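Miltcombe's last cafe by the station is staying open after all

Good news for anyone who catches the early train – the Kistby isn't closing! I'd heard the same rumours you probably had, that the lease was up in January and the whole corner was going to be turned into a phone shop, so I wandered down mid-morning to ask.

Nélida Palma has run the place for 23 years and she was up a stepladder changing a light bulb when I got there, so we did most of our chatting with me holding the ladder. The short version is that the landlord has agreed to a new three-year lease at a rent she can live with. She'd been told to expect a much bigger jump, and she had already started giving away chairs (two of them went to my neighbour, who I gather is now feeling a bit guilty about it).

What helped was the petition. I signed it at the counter back when it was one sheet of paper and a biro on a string, and I didn't think much of its chances. By the time it was handed in it had 2695 names on it, and Miltcombe isn't a big town! A fair few of those must be commuters who only ever see us through a train window and a takeaway lid, but I'm happy to claim them as locals.

There'll be some changes. Opening time moves to 6 am, which will please the early crowd, and the kitchen will close at 3 pm instead of hanging on until the last scone is gone. The old coffee machine, which everyone calls Lui and which has its own birthday card pinned up behind the till, is off for a proper overhaul. While it's away she's borrowing a smaller one, a Prollo, and she asked me to warn you all that the queue may be slow for a bit. Consider yourselves warned. 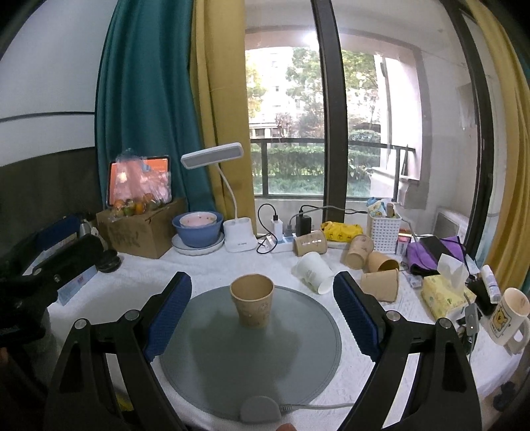
Prices are going up a little too, mostly on the hot food. I asked about the cheese toastie, as I know that's what half of you will want to know, and it's staying where it is until winter at least. The loyalty cards will still be honoured, even the old green ones, so have a dig through your wallet. I found one in mine with almost all its stamps and I'm very pleased with myself.

She's also after someone for the early shift, no experience needed but you do have to like mornings. If that's you, or someone in your household who could use a bit of pocket money before uni, pop in and ask for Nélida. And if you've got one of those chairs at home, she wouldn't mind having it back.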